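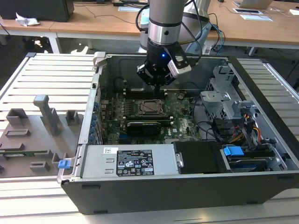
NOTA DE PRENSA. Plurard: 1226 artefactos sin estallar en el distrito de Narnar, menos de la mitad retirados

Para difusión inmediata. Miércoles 7 de enero.

Plurard publica hoy su informe sobre restos explosivos en el distrito de Narnar, cerrado a finales de diciembre tras casi cinco meses de trabajo de campo. Resultado: 1226 artefactos localizados y señalizados. De ellos, 693 siguen en el terreno. Submuniciones de racimo sobre todo, también granadas de mortero y minas antivehículo. Las dos partes firmantes del alto el fuego se comprometieron a entregar mapas de las zonas minadas. Ninguna lo ha hecho de forma completa.

La zona peor, la ribera norte del Jin. Regadío, huertas, dos caminos que los vecinos usan a diario para llegar al mercado de Emar. Los equipos de reconocimiento no pudieron entrar en tres aldeas por falta de permiso de la autoridad militar local, así que el recuento es un mínimo. El informe lo dice en la primera página y conviene repetirlo al citar la cifra.

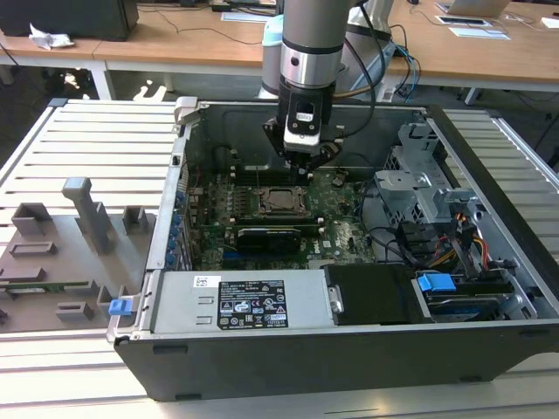 Tampoco se ha podido revisar el tramo de carretera entre el puente viejo y el depósito de agua de Emar, donde hubo combates hasta la semana anterior a la tregua. Solicitud enviada dos veces. Sin respuesta por escrito. La segunda vez se contestó por teléfono que el asunto estaba "en estudio".

El informe recoge testimonios de familias que han vuelto a sus casas sin ninguna autorización, por puro cansancio de vivir en los refugios. Labran hasta donde llega la cinta roja y a veces un poco mas allá. En varias parcelas la cinta ha desaparecido; los equipos la repusieron, volvió a desaparecer. Plurard pide que se sustituya por mojones pintados, que cuestan más y duran.

Sobre la autoría: Plurard no atribuye responsabilidades por ataques concretos. No es su mandato. El anexo técnico sí identifica el tipo de munición y el estado en que se encontró, parcela por parcela, y se ha remitido a las dos delegaciones de la comisión de seguimiento. Una de ellas rechazó ayer el contenido del anexo y lo calificó de "parcial". La otra acusó recibo y nada más.
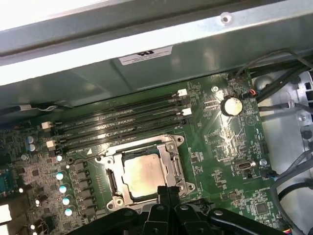
Según Jianhua Song, los mapas existen y retenerlos es una decisión política. Los equipos han encontrado hileras de minas colocadas a intervalos regulares, dijo, y quien las colocó así llevaba un registro. Song añadió que con los planos en la mano la ribera del Jin podría quedar limpia antes de la próxima siembra, y que sin ellos no se atreve a dar fecha.

Plurard recuerda que la cláusula de los mapas figura en el texto del alto el fuego y que el plazo venció en diciembre. No hay prórroga acordada, al menos ninguna que se haya comunicado. La comisión de seguimiento se reúne este mes y el asunto no aparece en el orden del día provisional. Se ha pedido su inclusión.

Mientras tanto, los trabajos de retirada siguen en la ribera sur, al ritmo que permite la lluvia. Las charlas en las escuelas de Narnar se reanudan la semana que viene, en los dos turnos.

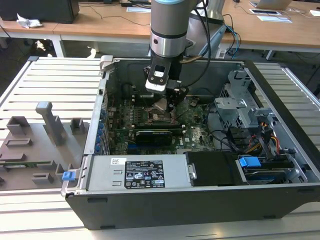
Peticiones de Plurard

Entrega inmediata de todos los mapas, completos, a la comisión de seguimiento.

Acceso a las tres aldeas pendientes y al tramo de carretera de Emar. Con escolta o sin ella.

Atención médica y prótesis para los heridos, incluidos los que no están inscritos como residentes del distrito. Ahora mismo se quedan fuera.

Información para los medios

Informe completo y anexo técnico disponibles a petición, en castellano y en inglés. El resumen en árabe sale en los próximos dias. Entrevistas con Jianhua Song por la tarde, por teléfono; por la mañana no hay cobertura en la ribera. Se ruega no publicar la ubicación exacta de las parcelas sin despejar.

Oficina de prensa de Plurard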